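Brultbridge clothing swap fills the old Garrido showroom

What a turnout! The winter clothing swap in Brultbridge took in 1,896 pieces this January, beating last year's total by 144, and by closing time most of them had gone home with somebody new.

The swap moved this year to the former Garrido carpet showroom on Prumilside, which gave organizers enough floor for 22 folding tables (last year they squeezed everything into a church hallway). Doors opened at 9 a.m. and the line already went past the bakery.

"I came for one sweater and I'm leaving with a winter coat, two pairs of jeans and a scarf my sister will try to steal," said Santino Núñez, laughing, with a bag over each shoulder.

Knits and sweatshirts were the big hit. Ute Kettler, who ran the folding tables, said the soft stuff never stayed folded for more than a minute or two, and she loved it. People want to feel a thing before they take it, she said, so shirts get picked up, bunched, shaken out and set down again all morning long.
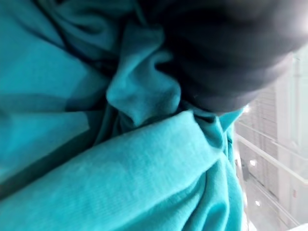
Kettler has her own way of dealing with stretchy fabric: lay it face down, smooth it from the middle out, sleeves in first, then fold in thirds. She taught it to anyone who stopped long enough to listen, and plenty did!

Leftover clothes went to the Brudeck thrift store. The next swap is planned for spring, with kids' sizes getting a room of their own, and the goal is 2,000 pieces. Clean clothes in any size are welcome.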